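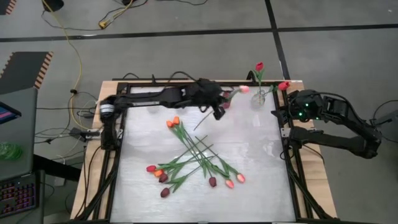 Is it loud enough for a gym with the bleachers full? A parent from Skindale asked me that by email last month, and I've had the same question from enough schools that I'm putting it at the top of the page. Yes, it is, if you put the speaker where I tell you to. More on that further down.

The Grenum Sideline Scorer's Kit
Price: $784 for the complete kit
In stock, ships from our Quintela shop

I kept the book for high school basketball and volleyball for a long time before I started selling gear for it, so this kit comes out of a lot of cold gyms and a lot of folding tables with one short leg. It's everything you need at the scorer's table except the scoreboard itself and the person willing to sit there on a school night. I pack every one myself, and if something's missing you can blame me directly.

What's in the case

Tabletop controller with big rubber keys
Wireless horn and speaker, one unit, with wall hook
Possession arrow, lighted, two sided
Foul paddles, numbered 1 through 5
Team foul markers, 2
Hand-held backup stopwatch
Scorebook, spiral bound, 31 games
Power cord, 25 feet, and a spare battery for the horn
Hard case with foam

The controller

I went through a whole pile of controllers before I settled on this one, and the keys are the reason. They're big, they're spaced out, and you can feel the start/stop key without looking down (there's a raised ridge on it). When the ball goes out of bounds and the whistle blows, your eyes need to be on the official, so a flat touchscreen is about the worst thing I can imagine handing to a ninth grader on the clock.

It comes loaded for basketball, volleyball, wrestling and lacrosse. You hold the mode key until it beeps and then pick your sport. Period lengths can be changed, so if your league plays shorter quarters for freshmen you set that once and save it. I'd write the saved number on a piece of tape and stick it on the underside, because you will forget it over the summer. I did.

One thing to know before you buy: it talks to most wireless scoreboards sold to schools in the last ten years or so, but not all of them. Send me the model number off the back of your board before you order and I'll check it for you. If it's wired, you'll want the Sivdale adapter, sold separately. I keep a few on the shelf.

The horn

Back to the question at the top. The horn is plenty loud, but people set it on the floor under the table, where it ends up blasting into somebody's shins and a row of water bottles. Hang it on the wall behind the table, or on the front of the bleachers if they'll let you, a little above head height. Point it at the middle of the court. There's a volume dial on the back with four settings. I use three for varsity and one for middle school, where the benches are close and the kids jump out of their skin.

The battery gets me through a full night – freshman, JV and varsity – with some left over. Charge it after every use anyway. The spare is in the lid pocket.

The possession arrow and paddles

The arrow is bright enough to see from the far bench. It switches with a toggle on the back, and I made sure it's a stiff toggle, after a season with an arrow you could flip by setting down a cup of coffee. That was a bad night and both coaches were very nice about it, considering.

The paddles are plain plastic, white numbers on black. The 5 is red so nobody misses it. If you lose one (it will be the 3, I don't know why) I sell singles.

The scorebook

Thirty-one games is one more than the version I used to carry. A few people wrote in to say they ran out right at the end of a tournament, so I had the printer add a sheet. The running score is on the same page as the player lines, and the timeout boxes are big enough for an adult pencil. There's room at the bottom for officials' names and a note or two. Volleyball and wrestling books are extra, and they'll fit in the same slot in the foam.

Setting up for the first time

Give yourself half an hour with the gym empty. Plug in the controller, turn on the scoreboard first, then the controller, then the horn. If the horn doesn't chirp, hold its side button down until the light goes green. Run the clock down from ten seconds a couple of times and make sure it sounds at zero. Then try it from each bench, and from the top row if you feel like the climb.

Tape your power cord down. Please. Gaffer tape is fine and won't pull up the floor finish the way duct tape can, but ask your athletic director before you stick anything to a new floor.

Warranty and returns

The electronics are covered for 2 years. Paddles, markers and books aren't, but if something shows up broken, tell me and I'll send another. You've got thirty days to return the kit as long as the scorebook hasn't been written in. I pay shipping back if the problem's on my end.

Ordering for a school

I take purchase orders. Most schools budget for next year in May, and that's when my shelves get thin, so if you want a kit for fall volleyball, it helps to send the PO before everybody leaves for the summer. Two or more kits to the same address ship free. A booster club can order too – just put the school's name in the notes box so I know which sports to load first.

Price and contents current as of 2/13/26. Case color is black or navy, tell me which.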